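Bench notebook – Wemstead rig, two-arm waste sorting
August, entry started 9:40 am

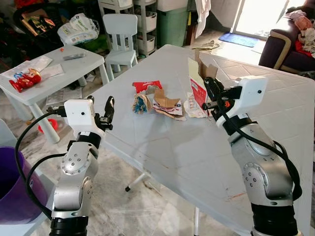

Carton work on the big table. Right gripper closed on the red-and-white box, left open.

Problem: right arm holds on to cartons after the release command. First seen yesterday late in the run, seen again this morning on the third carton. The log says the fingers opened. The fingers had not opened. The arm then carried on with its next move, still holding the carton, and swept it across the other scraps on the table.

No damage to the arm that I can find. Nobody was inside the reach line either time. I am still writing this up as a safety matter and not just a nuisance, for the reason under "Why I stopped the run."

Setup as it was this morning
Task is the torn packaging set: cardboard pieces, printed paper, one box with its flaps up. Operator drives both arms from the leader side, Berkitz controller in between. Grip force limit on the right hand was at 8, same as last week. Same limit on the left. Controller software is the Keken build we moved to at the start of the month.

What happened, in order
Cartons one and two went fine. On the third the right hand closed on the edge of the box, lifted a little and moved toward the drop spot. Operator opened the leader grip. Log shows the open command going out and "open" coming back. The box stayed where it was in the fingers. Operator started back toward the middle for the next piece and the box came along. I hit the stop. Arm held position with the box in the fingers, as it should on a stop.

Released the hand with the manual open from the service page. It opened at once. So the motor and fingers can move, and the mechanical side is probably not jammed.

First guess, wrong
I thought cardboard was wedged between the finger pads. Torn edges shed bits and I have picked plenty of those out before. Cleaned both pads and wiped down the slides. Found a few paper fibers, nothing that would hold a finger shut. Ran open and close 400 times with nothing in the hand, arm parked. No misses.

Second guess, also wrong
Cable. The thick one down the outer side of the right arm gets a sharper bend when the arm reaches forward and left, so I wanted to see whether the hand was dropping off the bus for a moment in that pose. Held the arm in that pose, worked the cable by hand along its length, watched the error counter. Counter stayed at zero. Swapped the cable with the spare anyway and got the same fault inside an hour of carton work, so the old one is back on. The spare is a bit short for this arm and I don't want it staying there.

What it looks like now
The fault only comes with something in the fingers. Empty hand never does it. Soft paper hasn't done it either, at least so far. It shows up with the box, where the grip squeezes in until the force limit takes over.

Went through the log line by line around the third carton. When the hand reaches its force limit, the controller goes into hold mode and stores the finger position. When the open command arrives, hold mode should end first and the target should change after that. In the bad case the two arrive in the wrong order. The new target gets written, then hold mode writes the stored position over it. The controller reports the target it was given, and the target it was given was "open," so the status line says open. It does not read the finger encoder for that line at all. I had always assumed it did.

That last part bothers me more than the timing fault. We have been trusting that status line in the end-of-episode check. I have 305 recorded episodes from the Keken build, and any of them could carry an "open" that was false. Will have to go back through them against the encoder trace, which is at least stored separately.

Why I stopped the run
The clear-table step. After the last release the operator parks the arms, the status shows both hands open, and a person steps in to collect the scraps and lay them out again. If the hand still has a carton and the person pulls on it, the hold mode is live and will pull back to keep its position. At force limit 8 that is a hard pinch and no worse. But people lean over the table to reach the far pieces, and the arm itself is still powered at that point. I would not want to find out what it does with somebody tugging on it.

The Ugwu stop button does cut it properly. Tested it with a carton in the grip, ten out of ten. The weak spot is that the clear-table step doesn't ask for the stop to be pressed. It only asks for the status to read open.

Changes made today
Clear-table step now starts with the stop pressed, both arms. Reset only when the person is back behind the line and says so out loud. Wrote it on the card taped next to the leader station and crossed out the old line.

Status check in our own script now compares the finger encoder to the target. If the gap is over 2 mm half a second after an open command, the arm freezes and the script beeps. Tried it by holding a finger closed with a clamp – froze every time.

Went back to the older controller build on the right arm only. Left arm stays on the new one so I can compare. Not a clean comparison, as the left hand gets fewer boxes, so I'll ask the operators to switch sides halfway through.

2:15 pm
Ran cartons for an hour with the older build on the right. No stuck releases. One freeze from the new check on the left hand, on a piece of brown cardboard. Encoder says the fingers were shut, controller says open. Same fault, other arm. That settles the question of whether it's something about the right hand.

Sent the log section to Berkitz with the line numbers for the two writes. Asked them if the status field is meant to be target or measured. Their manual says "gripper state" and leaves it there.

Still to do
Left arm back to the older build before anyone runs it again. Tag hung on the leader station until then.
Go through the recorded episodes. Script is half written, it chokes on files where the encoder trace starts late.
Check if the elbow and wrist status lines are built the same way. If those also echo the target, the parked check is worth nothing either.
Find a longer spare cable.
Raise the gap limit a little if the check starts tripping on thick board. No false trips yet.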